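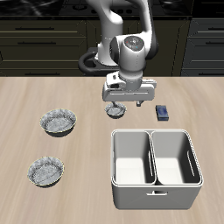

Last November I went to see the new library in Helov, which I had wanted to visit since the drawings were shown in our town hall. The bus from Kinditz takes a long time and I arrived at 4 in the afternoon, when the light was already low.

The building is by the office Rimura. It is small, 852 square metres, and it has only one floor. From the street you see a long brick wall with a single opening, and I must say that my first feeling was a little disappointment. I walked past the door and had to come back.

Inside it is different. The reading room goes around a courtyard with one birch in the centre, and the roof comes down very low on the courtyard side. When you sit, your eyes are just under the edge of it. When you stand, you see mostly ceiling. I tried this several times and a boy at the next table began to look at me.

The ceiling is made from 273 spruce ribs, each one with a slightly different length. I read this on a panel near the coats. The same panel says that the bricks came from the old dairy in Kun, and the architects kept the marks of paint on them. I like this very much, although in the toilets the same brick is too dark and the lamp is weak.

What I did not like: the children's corner is beside the entrance and it is cold there every time the door opens. Also the shelves are full already. There is room for 1,000 more books in the cellar, but the readers cannot go down.

I stayed until closing and missed my bus by a minute. The next one came after 30 minutes, and there is no roof at the stop.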